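Why I stopped chasing status

I let my Planier elite card lapse in August, and I've been trying to work out ever since why I don't miss it. I'd had the thing for years. I kept it in the front slot of my wallet, ahead of my driver's license, like somebody at the grocery store might ask to see it.

Let me tell you what that card cost me last year. I was 4000 points short of keeping my tier, so I did what people on the forums call a status run (I know, I know). I flew out on a Planier partner with 2 connections, slept in an airport hotel that smelled of carpet glue, and flew home the next morning. I bought a sandwich and a magazine. I saw a parking lot. And for that I got another twelve months of boarding before other people, onto a plane that left when it was going to leave anyway.

My friend Esperanza Kasprzak thinks I'm being dramatic. She travels for work most weeks, she has top tier with Oltari, and she gets real use out of it. When her flight gets canceled she calls a special number and a person picks up. I've heard it happen! I was standing next to her, on hold with the regular number, and she was rebooked before my music looped. So fine, if your company is paying and you're in the air all the time, take every perk they'll hand you.

But most of us aren't Esperanza. Most of us take a few trips a year, and the programs have gotten very good at making us feel like we're almost her. That "almost" is where the money is. You're so close! Just one more trip! Use the card at the gas station! I have bought things I didn't want from the Stiver shopping portal to earn points toward a flight I could have paid for with the money I spent on the things. There's a waffle maker in my hall closet to prove it.

And then they change the rules. Every loyalty member has one of these stories, so I'll keep mine short. I was saving for a one-way trip to see my sister, I had the points, I waited until after the holidays to book, and when I logged back in the price had gone up by 20 percent. The email about it had the subject line "Exciting updates to your rewards." I'd have been less mad if they'd just said "we're charging more now." I can handle a price increase. I pay one every time I buy eggs.

People will say I should've booked right away, and they're right. Points don't earn interest. If you've got a pile of them, spend it on the next halfway decent thing that comes along. My uncle has been hoarding his for a dream vacation since before I could drive, and every year the vacation gets a little shorter.

What do I do now? I look up the flight, I sort by price, and then I look at the times, because I won't do a 5 a.m. departure for anybody. Last month I flew Damgaard, an airline I'd never have considered back in my Planier days, and paid 114 dollars less than my old airline wanted for the same afternoon. I sat in a middle seat. It was a middle seat! I read my book and ate some almonds and then I was there.

I do still sign up for the free accounts. It takes a minute, you sometimes get a checked bag discount, and if the points add up to something one day, great. I just don't let them pick my flights anymore. If a program wants me back, it could start by letting me see what a seat costs in points without clicking through a calendar month by month.
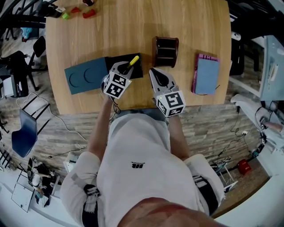 The lounges I'll admit I think about now and then, mostly the soup. Planier had a tomato one with little crackers, and I used to get to the airport way too early just to have two bowls of it. These days I bring a sandwich from home and sit by the gate with everyone else, and when they call my group, which is always the last one, I get up and go stand in line.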